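Re: arm cell drops off after idle

Ryota Takagi wrote:
> Our Prusten cell loses the left arm after 30 minutes idle.
> Is it the switch or the controller?

Check the patching before the controller. Ours is a Netgear switch over a Dell server in an open rack, and a blue patch cable runs from one of the right-hand ports.
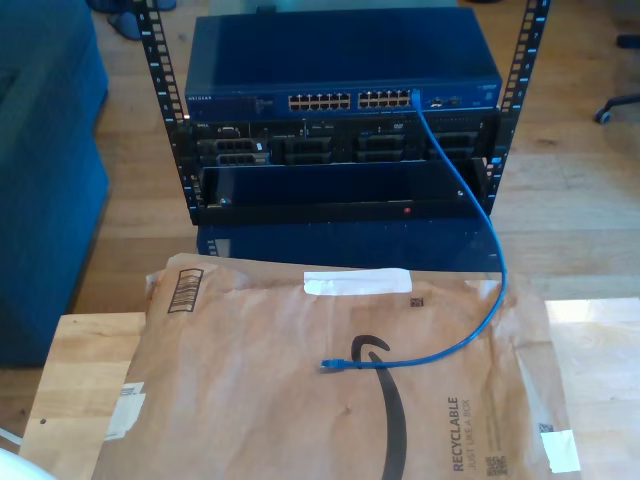
Stinlow, November

Steps we use on the Stedeck cell:

Park both arms and stop the motion service. Turn off energy saving on the arm ports and fix their addresses. Set the watchdog to 60 seconds.

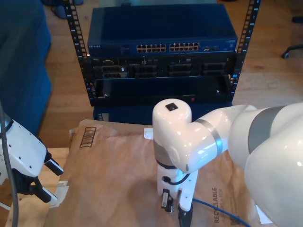

Restart the service and leave the cell idle for an hour – if the left arm still drops, swap the 2 arm cables at the switch. A fault that moves to the right arm is in the port or the cable. Send me the log either way.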